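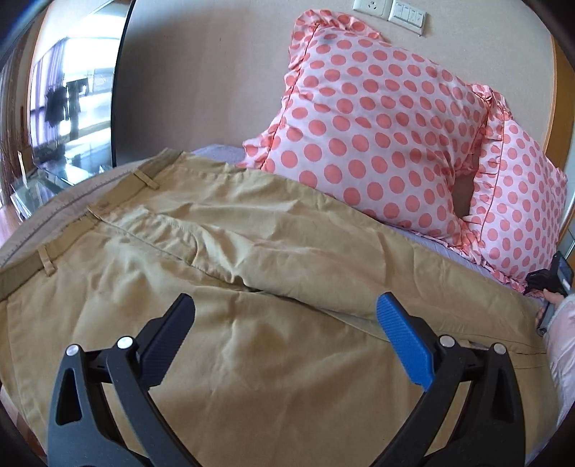
Zirumo Shared Workshop — Automation Bench

Odis hand-held gripper

Member-built tool for recording two-handed household tasks. Kept on the automation bench, bookable by any member who has done the induction. Build notes by Parviz Ahmadpour, electronics by Gholamreza Tabrizi.

What it is

Odis is a two-finger gripper you hold and work by hand. It has no motors. A camera looks out over the fingers and records what the jaws are doing while the person holding the tool does the job. The recordings go to training the arm on the back bench, which carries the same jaws and sees the work from the same spot. We started on clothing because everybody has some at home and it is hard on a gripper. Trousers are the standard piece: flat on a bed, open jaws over the cloth, then pinch and fold.

Jaws and linkage

The fingers are angled jaws on curved black brackets, each with a triangular cutout to save weight. The linkage pivots on screws with silver heads. Do them up until the play goes and then back off a touch; if they are cranked tight the fingers drag and the trigger won't return. Both jaws have a ribbed face. The blue pad is the softer of the two materials we print and grips thin cotton well. The black one is stiffer and lasts longer.

Pads swap between jaws. Print ribs along the short side of the bed or they shear off. Spare pads are in the drawer marked Talebi, along with the old smooth ones, which slip on drill cotton and should only be used for cardboard.

Specifications

Type: hand-held, trigger operated, two fingers
Weight: 600 g with camera fitted
Battery: 3000 mAh, camera only
Recording time: up to 4 hours
Storage: removable card, bring your own
Colour: black, blue pad optional

Using it as a pair

Most folding needs two grippers and often two people, one on each side of the bed. Agree who takes the waistband before you start. The wide lens bends straight edges near the border of the picture; this is normal and is corrected when the files are read in. Mirrors and bright windows are fine to leave as they are.

Bookings

Loans are for 24 days. Write your name and the tool number in the book, and charge the battery before bringing it back. Pads are free to members — card readers are not supplied. If a bracket cracks, don't glue it. Leave it in the tray with a note and print a new one from the Maslow folder on the workshop computer.

Revision

Page updated July 2022. The bracket drawings were changed in February to suit the longer pivot screw, and brackets printed before then won't take it without drilling.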